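Fedau Middle School counseling corner gets its own room

2020-02-14

Big news from the second floor! After two years of sharing a hallway alcove with the copy machine, our counseling team has a real room with a real door, and students have been stopping in since the first morning it opened.

Binta Uzor, our lead counselor, moved in over a long evening with help from half the eighth grade soccer team, who carried chairs up two flights and were paid in pizza. The room seats nine, plus whoever ends up on the rug. It's open before first bell, through both lunches, and for 45 minutes after dismissal. Students don't need a pass before school or at lunch. During class they should ask their teacher, who will call up to make sure a counselor is free.

"I used to have kids whisper to me next to the toner," Binta told us. "Now they can sit down and take their time. Some of them come in, say hello, eat a sandwich and go. I'm so happy with that."

The winter was hard on a lot of families here. The fire on Dastum Street put several of our students in temporary housing, and two of our bus routes had to be redrawn in a weekend so that everyone could keep coming to Fedau. Siiri Juška in the front office is still the person to call if your address or pickup spot has changed, even for a week or two. She also has winter coats in most sizes, and she would love to see them go home with somebody.
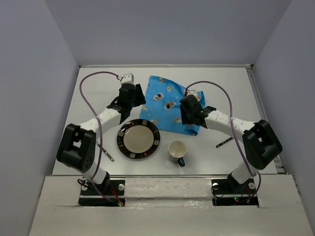
Two arms and a white tabletop.

Starting this month, Gintarė Jaunzems will run a small group for students who have lost someone or had to leave their home. It meets at lunch and lasts 40 minutes. Food is provided, so there's no need to pack anything that day. Parents can sign up a student by phone or with the yellow form, and students may also ask on their own. What they talk about in group stays there, unless someone's safety is at risk, and Gintarė goes over that rule at the first meeting so it's clear to everyone.

There's something for grown-ups too! Tõnu Eglītis, our family liaison, is hosting an evening in the library for parents who want to talk through sleep, phones, worry and all the rest of it. Younger brothers and sisters are welcome, and the Ķēniņš bakery has promised us a couple of trays of rolls. Tõnu can arrange an interpreter if you let him know a few days ahead.

The room still needs floor lamps, a bookshelf and board games with all their pieces. Drop them at the front office with a note that says "counseling."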